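Gudness Garment Steamer
Set-up Guide, Section 4: Steaming and Folding Knit Garments

4.1 Before You Start

Read Section 2 (Electrical Safety) before connecting the unit. Use the steamer only with the grounded cord supplied.

1. Place the base on a level, heat-resistant surface.
2. Remove the tank and fill it to the 500 ml line with cold water. Do not add starch, scent, or descaler.
3. Seat the tank until the latch clicks.
4. Attach the hose to the steam head. Turn the collar clockwise to the stop.
5. Plug in the cord and press POWER. The indicator blinks while the unit heats and stays lit when it is ready.

CAUTION: Steam leaves the head under pressure. Keep hands and face clear of the vents for 7 seconds after the trigger is released.

4.2 Steaming

1. Check the care label. Do not steam garments marked with a crossed-out iron symbol.
2. Turn the dial to setting 2 for cotton and cotton blend knits.
3. Hang the garment by the shoulders. Close any buttons or zippers.
4. Hold the trigger and move the head slowly from the collar to the hem. Do not press the head into ribbed fabric.
5. Steam the sleeves last, from the inside where the opening allows.
6. Leave the garment on the hanger until it is dry to the touch.

NOTE: If water drips from the head, release the trigger and wait for the indicator to stop blinking. Dripping that continues after two heating cycles points to a worn hose gasket. Order the Vestavari gasket kit from your Arriaga parts dealer.

4.3 Folding

Folding a garment while it is damp will set new creases. Use a smooth, clean table large enough for the garment to lie flat.

1. Lay the garment on the table and smooth it from the center outward.
2. Fold one side lengthwise toward the center, then the other.
3. Turn each sleeve back along the fold.
4. Bring the hem up to the collar.
5. Press the stack lightly by hand. Do not use the steam head on a folded garment.

NOTE: For storage in a Skimumano drawer insert, fold once more across the width.

CAUTION: Let the steam head cool completely before setting it on the folding table. Surfaces not rated above 70 °C may discolor. 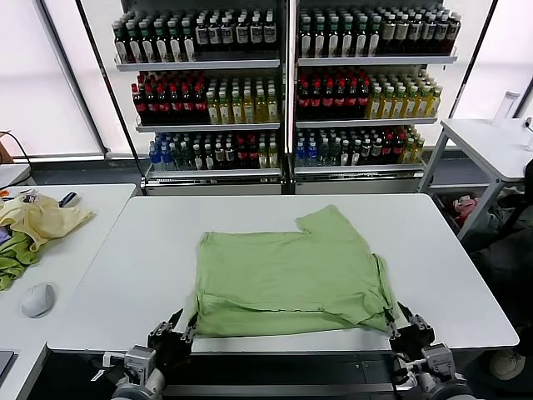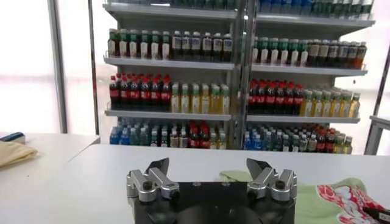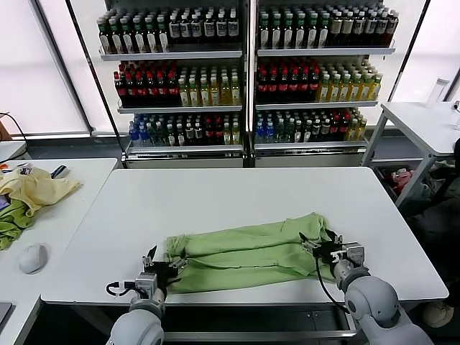
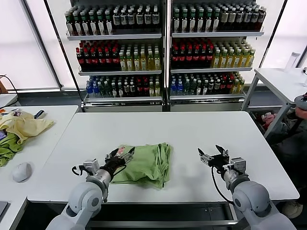

Figure 4-1. White folding table. The first, third, and fourth views include a light green garment.

4.4 After Use

1. Press POWER and unplug the cord.
2. Empty the tank and leave the cap off overnight.
3. Coil the hose loosely and hang it on the rear hook.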